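4.2 Bedding and reported rest

Of the 185 households we wrote to in Stovora and Pralislow, a good many sent back far more than we had asked for, and we are grateful for every page. People like to talk about their beds! Floral prints came up again and again, mostly in homes where the bedroom is also a daytime room.

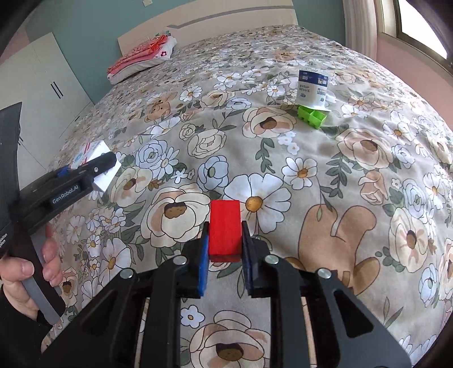
Figure 1. Floral bedspread with a small red wooden block.

Daytime use matters here — a bed that serves as a sofa, a desk or a play corner on Sunday gets made more neatly, and its owners told us they slept no worse for it. We had rather expected the opposite. 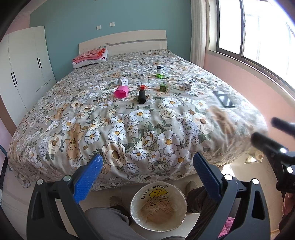
Figure 2. Double bed with a daisy, rose and bear print comforter and small objects on top.

Pillow habits are taken up in Section 5.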